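Notebook > Open days > Clarnska demo
2021-12-24, Varela bench
Print | E-mail this entry

Open day at Drernevholm went ahead with 63 visitors, in groups of 10. We ran the Clarnska kitchen in simulation, gripper view on the big screen. First 2 groups got the old build, my mistake. Switched to build 424 after that.

Most people asked about speed. A few wanted to know why the fingers stay open while it moves over the floor.
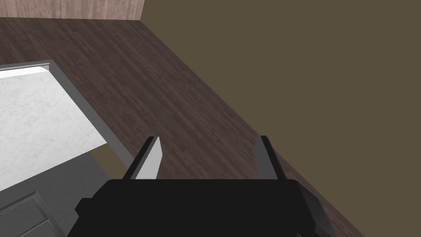 Villmont want the same demo in February. Need a shorter intro and a spare display cable before then. Log files still to copy over.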